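仿真里夹瓶子,一提起来就往下溜,摩擦到底怎么调?

Delia Zúñiga 发表于 机器人自制版

家里搭的,先在仿真里跑,跑顺了再上共享工坊那台真臂。任务很简单:夹住玻璃瓶的瓶颈,从桌面提起来,挪到平底锅上方,倾斜,倒。倒水先不模拟,只做动作。

问题出在提起来之后。夹爪合上的时候看着挺好,接触点也有,力也有读数。一往上走,瓶子就慢慢往下滑,滑到瓶颈和瓶肩交界那里卡住,然后歪。有时候直接掉,在桌上弹两下滚没了。

已经试过的:
摩擦系数往上加,从默认加到很离谱的值,还是溜,就是慢一点
夹持力从 30 N 往上加,再大瓶子就开始抖,抖着抖着飞出去
瓶子换轻的,好一点,但真瓶子没那么轻,不想骗自己
重心往上挪过,没用,又改回来了

瓶子模型网上下的,碰撞体自动生成的,没细看。物理步长也是默认。控制是关节位置控制,目标点一段一段发过去,中间没做插值(可能这个也有关系?)

另外倒的那一下怎么转手腕也没想好。瓶颈朝上夹着,直接转末端关节瓶子只是绕自己的轴转,不倒啊。这个是不是要从抓取姿态就改。

工坊那边的臂我只能晚上用,所以想在仿真里尽量先弄对。谢谢各位,急。

Fermín Carrasco 回复

摩擦调大就行了。我之前抓方块也滑,调大就不滑了。

实在不行就写个固定约束,夹爪一合上就把瓶子粘到手上,松开的时候再解掉。省事。

Delia Zúñiga 追问

粘住的办法我知道,但是这样到真臂上就什么都没验证到啊……方块我也抓过,没问题,就是瓶子不行。

Soledad Bustos 回复

别再加摩擦了,不是那里的问题。我去年做过差不多的,卡了很久,说下我的顺序,你照着查。

先看碰撞体。把渲染网格关掉,只显示碰撞形状。自动生成的十有八九是一个大凸包,瓶颈和瓶肩之间的凹进去那段被填平了,变成一个锥。你夹的是锥面!锥面上细下粗,手指合上去接触法线是斜的,怎么夹都不稳,摩擦再大也就是慢点溜。跟你说的现象对得上。
解决:手动拼。瓶身一个圆柱,瓶颈一个圆柱,瓶肩随便拿个短的锥台垫一下。别用凸分解,分出来的小块边缘很碎,手指碰上去会抖。

再看接触点个数。圆柱对平面手指,理论上是一条线,很多引擎只给你一两个点。点少了瓶子就会绕着那个点晃。我是把手指内侧的碰撞体换成几个小方块排一排,强行多给几个点。丑,但是管用。有的引擎可以开扭转摩擦,开了也行,两个都弄更稳。

步长。默认的步长对夹持来说太大了。我最后是把子步加到 6,求解器迭代也往上提了。慢是慢点,家里这台破机器也还能跑。抖和飞基本都是这里来的,力大、步长大,穿透一深,下一步就给你弹飞。子步加上去之后夹持力反而可以降下来。

密度。空瓶满瓶差很多,下载的模型经常没写质量,引擎按体积乘默认密度给你算一个,当实心的算。你去看一眼惯量,我当时那个空瓶给的是 400 g,我拿秤称了真瓶填进去的,惯量也重算了。你说不想骗自己,那就称一下。

插值要做。位置目标一段一段跳,控制器会猛地追过去,加速度很大,静摩擦扛不住。哪怕最土的线性插值也比跳强,用五次多项式更好。提起来那一段放慢,离开桌面以后再快。

然后是倒。你说的对,竖着从上往下夹瓶颈,转最后一个关节只会自转。两条路:
一个是保持现在这个抓法,让整个手倾过去,也就是腕部那个关节去动,手掌歪成接近水平,瓶子跟着倒。手掌和瓶子基本同轴,瓶口又在手指那边,倒到后面水会往手上走,真机上要小心,我的夹爪就是这么进水的。
另一个是横着从侧面夹,手掌水平,手指夹瓶身靠上的位置,转末端关节就能倒。干净很多。缺点是手臂要放低,容易撞桌子和锅沿,路径要规划一下。
我觉得你如果只是练提和挪,先竖着来,倒的部分以后换侧夹。别两个问题一起调,会疯。

给你看我那个场景,Franka 的臂,竖着夹瓶颈的那种:
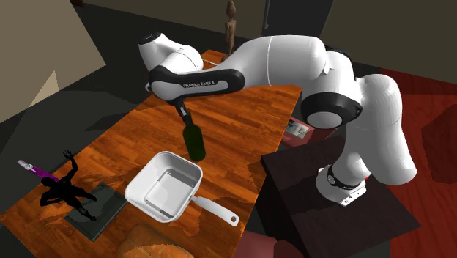 绿瓶悬在白方锅后上方,夹的是瓶颈

桌上杂物你别学我放那么多,调抓取的时候全删掉,只留瓶子和锅,碰撞计算快,出错也好找。调顺了再一样一样加回来。

锅也提醒一句,方锅的碰撞体如果也是自动凸包,锅里面是实心的,以后你往里放东西会浮在锅口上。用几块板拼:一个底四个边,柄另外一个。

测试的时候别看一次成功就算。我是写了个循环,瓶子初始位置随机偏一点,连跑 3,000 次,把每次提起之后瓶子相对手掌的位移记下来,画出来一看就知道是慢慢溜还是突然掉。两种原因不一样:慢慢溜先查接触和求解器,突然掉看轨迹。

Delia Zúñiga 追问

!!碰撞体真的是一个大凸包,刚关掉渲染看了,像个保龄球瓶的外套。难怪。今晚先拼圆柱,子步也加。插值明天。

侧夹那个我再想想,桌子高度可能要改。手指内侧那排小方块你用的多大?

Soledad Bustos 回复

大小无所谓,把指尖内侧那块面铺满就好,中间别留缝,留缝瓶颈会卡进去。表面要跟原来的面齐平,凸出来一点点都会影响开合的行程,我就在这儿浪费过一个晚上。

Alasdair Swanson 回复

补充一个上面没提的。看下手指两边是不是同步的。有的模型文件里两根手指是各自独立的关节,mimic 标签导入的时候被吃掉了,你发力的时候一边推得动一边推不动,整个瓶子被推偏。加个等式约束,或者两边发一样的目标。

还有上真臂之前,先拿塑料瓶。玻璃的别一上来就试,共享工坊地上的碎玻璃很难扫。

其他同意 Soledad,步长那条尤其重要。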